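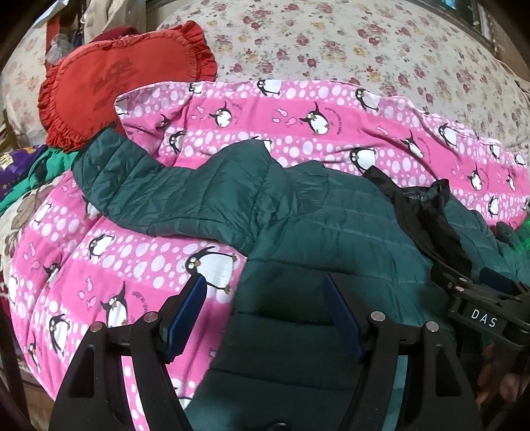

Airing cupboards, and what I found in mine

I promised last month that I'd write something about bedding, after Rowena Tagle stopped me outside the Ondthorpe library and asked what on earth you're meant to do with blankets once the children have gone off them. I said I'd think about it. Then I went home, opened my own airing cupboard and had to sit down on the landing.

We've lived in this house for 20 years and I don't believe I've ever seen the back of the bottom shelf. There were flannelette sheets for a cot we gave away before we moved here. There was a valance (remember valances?) and one lonely pillowcase with a frill, which I think came from my mother-in-law and which I'm too scared to throw out even now.

So I spent most of a wet afternoon sorting, with the radio on, and I've come away with a few opinions.

Keep the silly ones. I'm a great believer in a loud blanket. Penguins, polka dots, pink on top of roses, the lot — a bed is the one place in the house where nothing has to go with anything. My sensible grey throw has been on the spare bed since we bought it and I've never once seen anybody reach for it.

Fleece wants a cool wash and no fabric softener. I used softener for years and wondered why everything went flat and a bit greasy to the touch. Donnie Dalgleish put me right on that one, and he also says to keep fleece well away from towels, as it picks up every bit of fluff going. He's quite right, I've got the bobbly dressing gown to prove it.

Old cotton sheets are worth hanging on to if you've got the room. I cut one up for dusters and put another over the runner beans when we had that cold snap in April. The beans sulked but they lived! Anything with elastic that's gone, though, I'd let go of. I've tried replacing it and I used words I won't print here.

If you've got decent blankets to pass on, Genivaldo Xavier is collecting clean ones at the hall for the winter boxes. He had 13 bags last time and would love more. Singles and cot sizes go quickest. No duvets or pillows please, he hasn't anywhere to put them.

Rowena, I hope that answers your question. I've kept far more than I meant to, and the frilly pillowcase is back on the bottom shelf.

Next month it's jam jars, so do send me your tips if you have any.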